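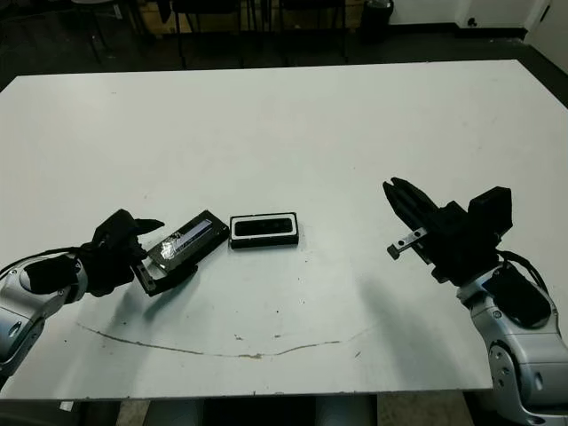

A May Morning at Climport, Wustuvville

Print this page | E-mail this page

I had been trying to get a look at the Drostirov bench for months, so when Climport opened its demo room to small-shop people I signed up within the hour and drove out to Wustuvville with a thermos and far too many questions. There were six of us on the visit. Two ran repair shops, one taught at a trade school, and the others (me included) do short-run electronics assembly and would love some help with the fiddly parts.

For anyone who missed my earlier notes, Drostirov is a two-arm bench setup that Climport rents out with training included. You show it a handling job by steering the arms yourself, over and over, and the recordings get turned into something the bench can run alone. I've seen plenty of slick clips of this sort of thing. Seeing it done slowly, with the pauses left in, was so much better!

Yupin Wongsuwan ran the morning. She started at nine with a safety talk that was short and to the point, showed us the stop button, and made each of us press it before she would go any further. Then she put a couple of small parts out on the table and got going.

The job for the day was handling a flat black piece with a shiny face and a small boxed device, the sort of parts most of us have on our own benches. Pick up the piece, turn it, bring it over to the device, hold it there. It sounds like nothing. Try it with your own hands and your eyes closed and you'll see how much is going on. The shiny face is the hard bit, because the reflections change every time the arm turns, and Yupin said reflective parts are what customers ask her about more than anything else.

She let us stand behind the operator for the first round, and then we moved to the monitor to look at the wrist view. I could have stayed there all day. Up close you notice how much of the work is just getting the fingertips to the right place before anything is touched. 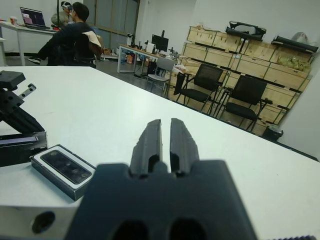 Looking along the gripper fingers and out across the demo room.

Things I wrote down while standing there:

- The arms are quieter than my bench fan. We talked at normal volume the whole time.
- Fingers are meant to be swapped by the customer. Yupin did one change for us with a hex key and it was over before I had finished asking how long it takes.
- The recording software is made by Gajdoš, and Climport sets it up for you. You can throw away a bad run with one key press, which the trade school teacher was very happy about.
- Every run gets a short typed note. Good habit! I wish I did that with my hand assembly.
- They don't baby the table. It's a plain white working surface and it has the marks to prove it.

Then came the part I had really driven out for, which was trying it. I went second. The first thing I learned is that I rush. I came in too fast and too low, Yupin told me to lift off and start over, and on my next try I held my breath the entire time (don't do that either). By the fourth go I had the hang of it, more or less, and I got a "nice" from one of the repair shop guys that I'm still pleased about.

What helped most was switching my eyes between the two views. From the head camera you get the layout, both arms and how far apart things are. From the wrist you get the angle. I kept wanting to use only the wrist picture since it feels like 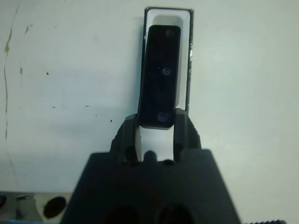 you are riding along with the part, and for the last little bit of travel that's fine. For everything before that I needed the wider view, or I lost track of where the other arm was. Yupin says most new operators do the same and that it sorts itself out in a day or so of practice.

We also got a good stretch on what happens to the recordings afterward. The customer she used as her example had collected 3,962 runs of a single job before they were satisfied with it, which made everyone groan. She was quick to say that this was a picky customer with a lot of part variation, and that she tells people to plan on about 2,000 for a job with shiny parts and then see where they stand. That is real labor. You would want somebody patient on it, and you would want to pay them properly. I appreciated that she gave us those numbers before anybody asked.

Coffee was at half past ten, and the questions got better once people had a cup in their hands. Can it do screws? Not something they offer on the rental right now. Can you move the bench between rooms? Yes, but plan on setting up the cameras again. Can you bring your own parts for a trial? Yes, and they'd like you to bring spares, including a couple of scuffed ones, so the recordings don't all look like they came out of the same tray.

After the break we went back for one more round with Yupin in the operator's seat. She is so smooth at it. She brings one arm in, keeps the other one parked close and ready, and never seems to hurry, and the whole thing still takes less time than my best try.

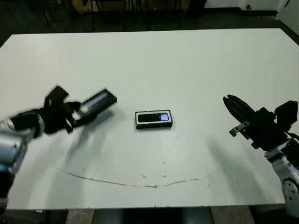

The black-edged piece held up in the left gripper, with the small device lying flat between the arms.

My feelings on the service, for what they're worth. I like that training is part of the rental, and I like that you keep your recordings if you stop renting (I asked twice). The written guide is thin. It covers starting up and shutting down nicely and then leaves a big gap in the middle where I'd want a page on choosing a job, with a few examples of jobs that went badly. Yupin agreed and said a longer version is in the works. I would also like a foot pedal for tossing out a run, since both of my hands were busy every time I wanted to.

Would I rent one? For my shop, I think I'd start with a trial on the display fitting step, which is dull work that makes my neck hurt. I'm going to box up some parts and send them over. The trade school teacher was already asking about putting a bench in her classroom for a term, and I hope that works out, because students would eat this up.

Parking is behind the building, and the door is the second one along. Wear closed shoes. If you go, ask for a turn early so you have time for another one.

Print this page | E-mail this page

This site uses cookies to remember your settings and to count visits. By continuing to browse you agree to our use of cookies. Accept | Learn more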